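Nandcombe site, ground floor tea room. Kitchen appliance check, July 29, 2023.

Please read the comments together with the marks. A tick alone does not explain much, and the last sheet (November) had only ticks, so I could not compare.

Marks used: **OK** = no action, **W** = watch until next check, **R** = repair or replace, **N/T** = not tested.

## 1. Kettle and toaster

| Item | Mark | Comment |
|---|---|---|
| Kettle, body and lid | OK | Scale inside, descale when convenient. |
| Kettle, cord at base | OK | No cracks, plug is firm. |
| Toaster, crumb tray | R | Tray is bent and does not go in fully. Crumbs stay at the back. Do not use until the new tray comes. |
| Toaster, distance to wall cupboard | W | Was moved again under the cupboard. Please keep it in the open part of the bench. |

## 2. Fridge

| Item | Mark | Comment |
|---|---|---|
| Door seal | OK | Cleaned at the lower corner, some mould was there. |
| Temperature | OK | Thermometer is on the middle shelf, please leave it. |
| Power point behind | N/T | I could not move the fridge alone. |
| Old food | W | One container labelled "Cara" has no date. I left a note on it. |

## 3. Microwave

Checked with the plug out first, and after that with power. The heating test was one mug of water for 180 seconds.

| Item | Mark | Comment |
|---|---|---|
| Door opens fully | OK | Swings wide and needs free space in front. Keep mugs away from this side of the table. |
| Door-release button | OK | Returns by itself after pressing. I pressed it 20 times, one time it was slow. |
| Door glass and steel border | OK | No chips felt with the finger. Grease on lower edge, wiped. |
| Hinges | W | Small play when the door is lifted by hand. Same feeling as at the previous check, but it was not written down. |
| Turntable | OK | Turns without noise. Take it out for washing once per week. |
| Cavity, walls and ceiling | OK | No burn marks. Old sauce removed from the ceiling. |
| Stops when door is opened | OK | Tried 19 times in the test, stopped every time. |
| Heating test | OK | Water was hot, mug handle was warm only. |
| Cable position | W | See comment 3b. |
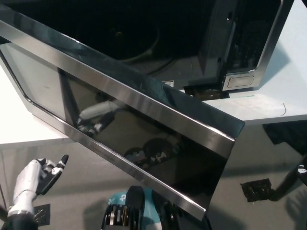
*Item 3: microwave on the white table, door fully open.*

**3a.** The door takes a lot of room when it is open. If somebody is standing at the table with a hot bowl, the corner is easy to hit with the elbow. Put the bowl down first, then close the door.

**3b.** There is a thin dark cable lying in a loose curl near the right edge of the table. Please do not put cups on it and do not let it hang over the front. I would like a cable clip here; Sadowski has them in the catalogue.

**3c.** Black fabric is hanging under the right side of the table. Keep it below the tabletop and never lay it over the microwave, the air must come out freely.

## 4. Table and floor

| Item | Mark | Comment |
|---|---|---|
| Table stable | OK | Leaned on both ends, no movement. |
| Front edge | OK | No sharp places. |
| Floor mat | R | Corner is curling up. Ask Zemorero for the same size, the heavier type. |

## To do before next check

- [ ] Toaster tray
- [ ] Floor mat
- [ ] Cable clip at microwave table
- [ ] Fridge power point, two persons needed
- [x] Microwave inside cleaned

Sheet goes in the green folder, not on the fridge door.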